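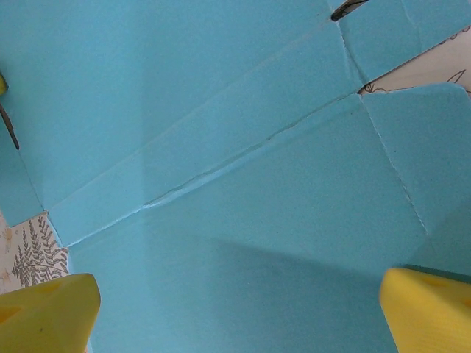
Gustov gripper kit, two weeks in
by Alemayehu
Wednesday, December 18, 2019
2 min read

So many of you asked about the Gustov kit after my November post that I figured I'd put everything in one place, with apologies in advance for going on a bit.

I paid $390 for it from Genuvura, and that got me the two yellow fingers, the wrist camera, the mount and a bag of screws. My arm is an older Brurach and the mount went right on, which made my whole evening!

The fingers are chunky. I was worried about that, and for boxes I've come around to them – flaps and creased panels are what I do all day, and I like having a wide face to push with.

Folding is slow going, mind you. A flap takes me up to 13 tries to set up properly, and then I change to a different box and get to start over (I do love it, really).

The wrist camera sits close to the work, so you see fold lines nicely, but a shadow across plain blue board can look an awful lot like an edge to my software. A small lamp off to the side is next on my list.

Would I buy it again? Yes, though I'd ask for a longer cable – mine is tight whenever the wrist turns.

Comments

Does the mount need an adapter on newer arms?

Mine came with 10 screws and used eight, same for you?

Please post the lamp setup when you get to it!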